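Kesitz board

Kesitz board is a kind of glued wood panel, named after the town of Kesitz, where it was first made for kitchen tables. Narrow strips of wood are planed, glued side by side and pressed for 6 hours. The finished panel is usually 90 centimeters wide and can carry up to 600 kilograms when it is supported well.

The first workshop stood near the river in Flastville, but it was moved to Kesitz after a flood in January. In the older panels the strips were of beech only. Later also maple and birch were used, and the Gashaw mill sold a cheaper sort with shorter strips.

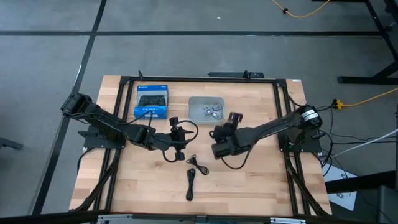 The surface should be oiled two times in a year. In Vitlow the boards are traditionally rubbed with linseed oil and left to rest for seven days before use.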